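Sallivwood Open Storage Bin, White, Rectangular
Shelf and tabletop storage for small items 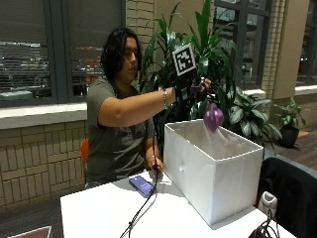
Ghauri Taden
Product Data Editor, Skondach Storage

The Sallivwood is an open-top rectangular bin for toys, craft supplies, cables and other small parts that collect on a work surface. It is taller than it is deep and takes up little of a table or shelf. The top stays open, so items can be dropped in from above with one hand. A small round hole in the front face takes a fingertip when the bin is pulled from a shelf.

Interior
The inside walls are plain white. There are no fixed compartments. Small toys can be stored together or sorted across several bins. Dividers are sold separately (part 137).

Placement
Set the bin on a flat, level surface with the front face toward the user. On a shared table, keep it to one side of the work area and leave clear space above the opening. For shelf use, allow 3 inches between the rim and the shelf above.

Loading
Place heavier items first. Do not fill above the rim. Do not lift a loaded bin by the front hole; support it from underneath with both hands. Not suitable for liquids, loose soil or unwrapped food.

Care
Empty the bin and wipe the walls with a dry or slightly damp cloth. Leave it open until fully dry. Do not machine wash or tumble dry.

Ordering
Part number: 514
Color: white
Sold singly or in cartons of 6
Contents of bin not included

Carton orders placed before noon leave the warehouse the same working day. Single bins ship flat and need no tools to set up. The next restock of part 137 is due in September.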